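2018年4月12日

積み木と串の工作、続き。

昨日のうちに机の上を片付けておいたので、作業はすぐ始められた。手前の机を作業用、奥の机を材料置き場とする配置は先週から変えていない。奥には袋物や容器を一列に並べてある。手前に出すのは使う分だけにする。前回は全部出して、串を三本ほど床に落とした。

材料は穴あきのプラスチック積み木(緑と紫)、竹串、結束バンド。積み木はFevoの詰め合わせで、549円だった。箱には穴径の記載がない。ノギスで測ると個体差があり、緑は概ね揃っているが、紫はばらつく。串が軽く入るものと、途中で止まるものがある。止まるものは別の袋に移し、袋に「きつい」と書いた。 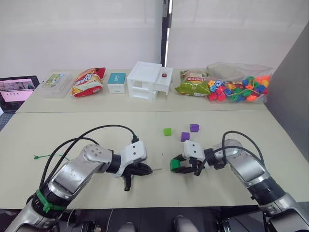
先週から迷っているのは間隔である。積み木同士を詰めて置くと、一つ取るときに隣が動く。数センチ離しておけば動かない。ただし離しすぎると手前の机では置き場が足りなくなる。当面は数センチで統一する。色別に分ける案もあったが、組む順に並べるほうが手戻りが少ないのでやめた。

結束バンドは最後の固定にだけ使う。先に締めると角度の修正ができない。前の試作ではこれで一本無駄にした。締めたあとの余りは根元で切る。爪切りで切ると断面が尖るので、ニッパーを使う。

串は22本を用意した。購入時の長さのままだと扱いにくい。全長241ミリのものを半分に切り、切り口を紙やすりで軽く落とす。番手は240で足りる。それより細かいと時間がかかるだけで、差は出なかった。ささくれの残ったものは使わない。穴の縁に引っかかり、無理に押すと繊維が割れる。

差し込みの手順を書いておく。積み木を先に保持し、穴の向きを決める。次に串を下から立てて近づけ、先端を穴の縁に合わせてから押す。逆に、串を固定して積み木をかぶせる方法も試したが、穴が見えなくなるので位置が合わない。穴は面の中央にあるとは限らない。先端を面の中心に当てるつもりで進めると、縁にぶつかる。穴そのものを見て合わせること。

串にはわずかに先細りがある。細い側から入れる。太い側から入れると緑でも止まる個体があった。傾きは、串の根元に近いところを持つと出やすい。上のほうを持てば減るが、今度は指が積み木に当たる。持つ位置は下から三分の一が妥協点。これも個体による。

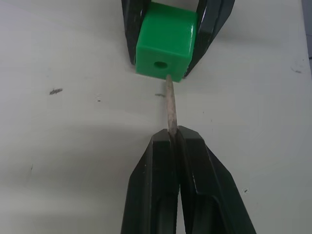

カテゴリ:工作メモ

夕方、Doloの木工用接着剤を一滴だけ穴に入れる案を検討した。抜けにくくはなるだろうが、分解できなくなる。今回は組み直しを前提にしているので見送り。代わりに、緩い穴には串の先へマスキングテープを一周巻く。二周では入らない。一周でも、巻き終わりが重なる箇所で引っかかることがある。重なりは一ミリ以内に抑える。

照明についても書いておく。天板が白いため、淡い色の串は輪郭が見えにくい。緑と紫の積み木は問題ない。串の先端だけ鉛筆で印を付けることを考えたが、汚れが穴に移る。灰色の下敷きを敷くほうがよさそうだ。Mekonnenの製図用マットが候補だが、3,000円は高い。まず手持ちの厚紙で試す。

奥の机の並びは少し見直したい。容器の高さが揃っていないと、後ろの袋の中身が確認できない。低いものを手前、高いものを奥にする。ラベルは側面に貼る。上面に貼ると、重ねたときに読めない。前にFlavleyのラベル用紙を使ったが、剥がすと糊が残った。次は養生テープに油性ペンで書く。

残りの作業は次のとおり。
・串の切断、残り半分
・紫の積み木の穴径を全数測定
・厚紙の下敷きを机の幅に合わせて切る
・結束バンドの短いものを補充

穴径の測定値は別のノートに記入する。この日記に書くと後で探せない。紙やすりの240番が残り一枚なので、次に店へ行くときに買う。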